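16 August 2008

Oil trials, Wurley batch, continued from the previous page

Delali wants the linseed question settled before she orders again, so I have been through the panels one more time. I still don't believe the Wurley oil dries any faster than the Jenik. I know what the leaflet claims. The leaflet also claims it smells of almonds, and it smells like every other linseed oil I have had on my hands.

Method as before. Ash offcuts from the same board, planed, then 180 and 240 grit, wiped down with a dry rag. One thin coat, left ten minutes, wiped back hard. Panels stood on edge on the rack by the north window. Thumb test morning and evening, and the tissue test when the thumb says dry, as my thumb is an optimist.

Panel 39 (Wurley, neat) was still grabbing tissue on the third evening. Panel 40 (Jenik, neat) was the same, perhaps slightly worse near the end grain, but I put more on there and that is my own fault. Panel 41 had a splash of turps in the Wurley and went off quicker. So would anything. I don't count that as a point for Wurley.

Pylyp says he got a dry surface overnight with the same tin. I asked what he used for the test and he said he could tell by looking. He also had the heater on, and his panel was pine. I have written it down because I said I would, but I am not putting it in the table.

One thing I can't explain: panel 36, same oil, same coat, same day as 37, and it has a dull patch the size of a coin on the lower half. Looked at it under the lamp and then outside. Could be silicone off somebody's polish, could be glue from the time that board was clamped. Sanded it back and recoated. If the patch returns in the same place it is the wood, and I'll stop blaming the rag. 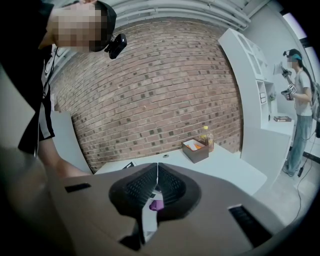
White table, box with the papers in it and the yellow-capped bottle behind.

Weights. Delali thought we could follow the drying by weighing, since the oil takes up oxygen and the panel ought to get heavier. Fine in theory. The kitchen scales read to 2 grams, and panel 38 went from 142 to 144 and back to 142 in a single afternoon without anyone touching it. I suspect that is damp in the air or the scales themselves. Either way I wouldn't draw a line through it. If we want to do this properly we need to borrow a real balance, and even then the ash will be taking up moisture at its own pace and muddling the whole thing. Would want a bare panel alongside to subtract.

Arell hardwax: not started. The tin has a skin on it already and I paid full price for it.

Price, for Delali. The Wurley costs nearly twice the Jenik by the litre once you add carriage. For that I would want to see a difference that I can find without knowing which panel is which. Tried it blind this morning: she shuffled four panels and I put them in order of tackiness. Got two right out of four. Then she did it and also got two, but a different two. I call that no result. She calls it encouraging.

Still to do:
Recoat 39 and 40, thinner this time, same brush for both.
Cut bare ash for the weighing control, if we get a balance.
Keep the heater off. Pylyp to read this line.
Water rings on all of them once they are hard. Leave a wet mug for an hour, then a night.
Check whether the old Jenik tin from December has thickened. If it has, that is a second thing changing and half of the above wants doing again.

Rags are in the water bucket outside, lid on.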